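Drusside Makers and Menders: Community Help
Robots and automation > Clubs, classes and competitions

Student team: gripper keeps losing small round parts, and two arms that get in each other's way

Hello all, and thank you for having me on here. I've been reading for ages and finally plucked up the courage to post. We're getting ready for the Jedholm sorting challenge, and we have two arms working over a green board on the floor. It's going well in parts and very badly in others, so here are a couple of pictures before I start rambling.
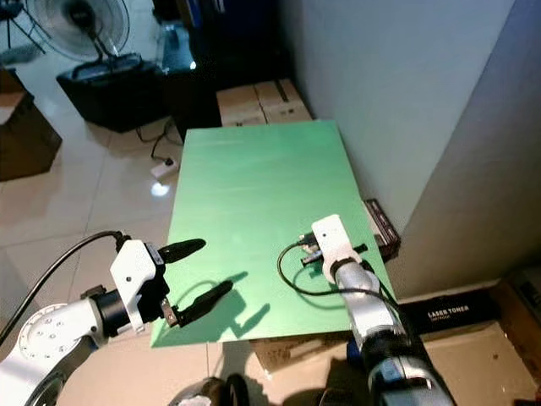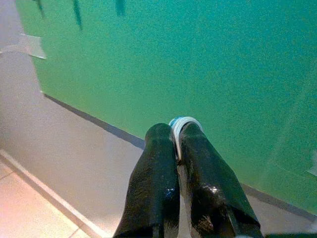
Posted by greenboard_gran
Club helper, Drusside after-school robotics
05/06/2022

The task is simple enough on paper. A small ring has to be picked up from one side of the board, passed across the middle and put down inside a marked square on the other side. The club is allowed 2 minutes for each run, and the arms have to do it all by themselves once the start button has been pressed.

Our trouble is with the picking up. When the fingers close on a ring near their tips it seems fine at first, and then as soon as the arm swings sideways the ring tips over or pops out altogether and rolls off somewhere (we spend a lot of time on our hands and knees!). The students have tried squeezing harder, which made it worse, and squeezing more gently, which also made it worse. They logged 362 tries over the half term and put them all in a spreadsheet, bless them, but I'm not sure any of us knows what to do with the spreadsheet now.

The second thing is that the two arms sometimes want the same bit of board. We haven't had a proper crash, just a few gentle bumps, but the youngest ones jump every time. Is there a sensible way for beginners to share out the space? They're writing everything in the Altinix block editor and I'd rather not move them on to something new this close to the day.

I should say that I'm not an engineer, I used to teach cookery, so please go gently with me.

Posted by tin_and_solder
Regular, joined the Jedholm board a good while back

What a lovely project, and please don't worry about the cookery, it's all timing and not burning things.

I'd look at where the ring sits before I looked at how hard you squeeze. If you're holding something round right at the tips, it's touching the fingers over a very small patch, so it can pivot like a see-saw the moment the arm speeds up. Ask the students to lower the arm a little before closing, so the ring sits further down between the fingers. Go in tiny steps, and stop well before the fingers touch the board. They may find they can then use the gentle squeeze after all.

Then slow down the first part of the swing. We had a wait of 200 milliseconds after closing the gripper and before lifting, and it made far more difference to us than any change of force. It costs you hardly anything out of your run time.

As for the spreadsheet, add a column for how high the arm was when the fingers closed, and sort by that. If your failures bunch up at one end, you have your answer, and the students will have found it themselves, so let them do the sorting!

On the bumps, split the board down the middle with a strip where only one arm may go at a time. In the block editor you can make a variable called something like "middle busy". An arm checks it, sets it to yes before going in, and sets it back to no once it has come all the way out again. The coming out again is where ours always went wrong — one arm would say it had finished while it was still hovering over the strip.

Posted by Fankhauser_fan
New member

get softer fingertips. we bought the Fankhauser ones and never looked back. also check your board is taped down

Posted by slowcoach_robotics
Parent helper

I agree with most of the long answer, though I'd be careful about buying new fingertips now, as you would have to set all your heights again and that's a whole Saturday gone. Save it for after the event.

One thing to add. Do have a look at your cables. With two arms reaching over one board, a loop of cable can catch on something at the far end of a swing and give a little tug, and a little tug is plenty to lose a ring. Run each arm through its whole path at crawling speed with the gripper empty, and have a student watch nothing but the cable. My daughter's team had theirs set to a top speed of 2,000 steps a second because it looked impressive, and they halved it the week before and did much better.

Do come back and tell us how you get on in June, we'd all love to hear.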